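How to Mail Snacks Without Mailing Crumbs

The Gorkow post office charges by the pound and treats the word "fragile" as a dare. Pack accordingly.

Start with a box slightly bigger than what you plan to send. Slightly. A cookie with room to run will run. I buy the plain Drultus mailers, two at a time, and use the second when I fold the first one wrong.

Put anything heavy on the bottom and anything that snaps in the middle. Nuts and hard candy are tough and can go along the sides, where they finally earn their keep as padding. Chocolate travels well until May, after which you are mailing soup.

Fill the gaps with crumpled paper. Close the lid and shake the box next to your ear. If it rattles, add more paper. If it sloshes, start over and think about what you've done.

Tape the bottom seam twice and the top seam twice, then run a strip across each end. Write the address on the box and again on a slip inside. My last parcel to Clikemau lost its label and spent 8 days seeing the country — longer than my own vacation.

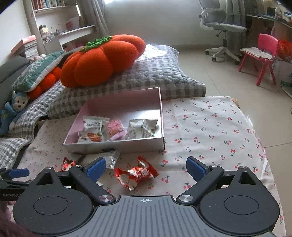

Can I send homemade cookies the same way?

Wrap them in pairs, flat sides together, and let them cool all the way first. Warm cookies fog up the wrapping and arrive as one large cookie.

Drop the box off before noon if you can. The afternoon line has its own weather.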